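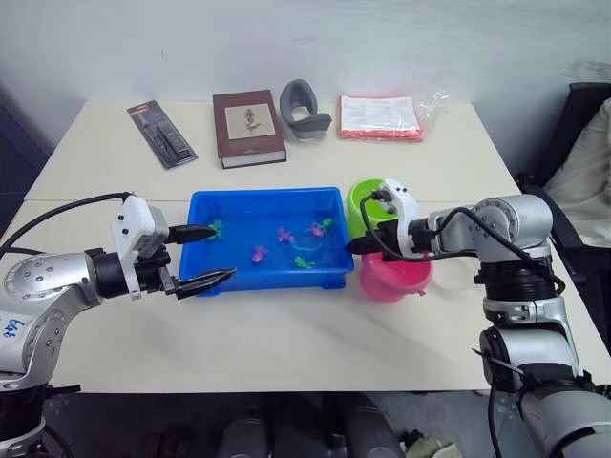 Two-arm station with water tray and buckets, Vuvodholm open day.

The Vuvodholm open day is a public demonstration of robot manipulation held each March by Grukton, a maker of control software for two-arm systems. It takes place on a Wednesday in the company's test hall, which has 8 stations. Visitors may watch any station and speak with the operators between runs.

Station 7, known as the fishing table, is the most visited. Toy fish are placed in a shallow tray of water, and the arms are to move them to small plastic buckets with a hand net. 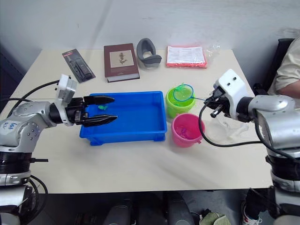 The task is harder than it looks. Water shifts the fish when the net enters, and reflections disturb the depth estimate. Grukton uses its Sosine controller here - the same version that runs on its dry sorting stations - with a lower speed limit near the water surface.

Grip on the net is a second source of error. The handle is thin and can turn between the fingers, which changes the angle of the rim. Sosine checks this angle before each dip and again before the net is tipped over a bucket.

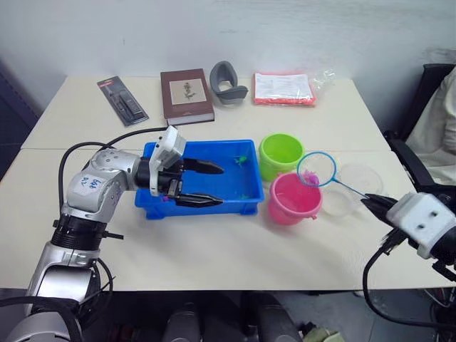

Attendance and access

The most recent open day drew 655 visitors. Entry is free, and guided tours last 2 hours. The Bayram training center, next to the hall, holds a short talk on gripper design in the afternoon.
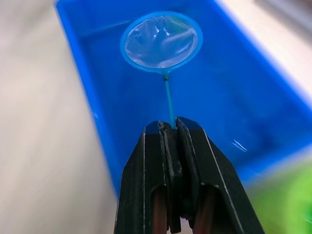 Can visitors operate the arms?
Only trained operators run the arms during the open day.

Category: Robotics events | Public demonstrations
14 shares
Back to top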